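Kernuvetti releases Dursun 2, planning software that folds what is on the bed
New version finds hems, cuffs and collars for itself and asks for help when it can't

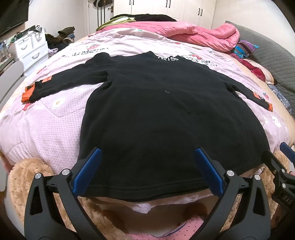

Kernuvetti today released Dursun 2, the second version of its planning software for robots that handle clothes. The first version folded shirts very nicely on a plain grey table, and customers were kind enough to point out that they did not own one. Dursun 2 has been built on bedrooms as they come. A black sweatshirt on a pink sheet printed with strawberries is a fair specimen of the work: the planner has to find the stitched hem, settle on a grip near each bottom corner and accept that a strawberry is not a stain, a button or part of the garment. The white lettering up by the collar is useful to it as well, as large print helps the software decide which end is which.

Dursun sits between the cameras and the arm controller. It takes in colour images, works out the outline of the garment and proposes a pair of grip points along with a path to the next fold. In the old version the whole fold was planned at the start and then carried out with great confidence, whatever the cloth was doing by then. The new one plans a single move, looks again and plans the next. It is slower on a flat T-shirt and a good deal better at everything else.

The garment model was trained on 2000 folding sequences recorded by hand in ordinary homes, with no tidying up asked for. A further 265 sequences were held back for testing. Dark fabric gave the most trouble, sleeves lying across the body came second, and patterned bedding was third until the spring, when the team stopped treating the sheet as background and gave it a label of its own.

Also new in this release:

Stop and ask. When the planner scores its best grip too low, it halts and shows the operator its two favourite options. Early testers found it asked too often, so the threshold can now be changed without editing a configuration file.

Replay. Any fold can be stepped through afterwards, with the outline and the grip points drawn over each image. Most complaints about the arm can now be traced to the planner, a development the planning team has taken well.

Disano import. Recordings made in Disano, Kernuvetti's labelling tool, open directly in Dursun. The conversion script has been retired and will not be missed.

Fitted sheets are not supported. Kernuvetti has no date for fitted sheets.

Dursun 2 is available to existing customers from Friday as a free update. New licences cover one workstation and up to 200 saved garment types. The larger licence raises that to 1000, for anyone with the wardrobe to need it. Jekmont will continue to handle sales and support for laundries and care homes, and will run a day of hands-on demonstrations in June. Visitors may bring their own jumpers.

About Kernuvetti
Kernuvetti makes planning and labelling software for robots that work with cloth. Its products are Dursun and Disano.

Press enquiries: please contact the Kernuvetti press office. Replay files from the test set can be supplied on request.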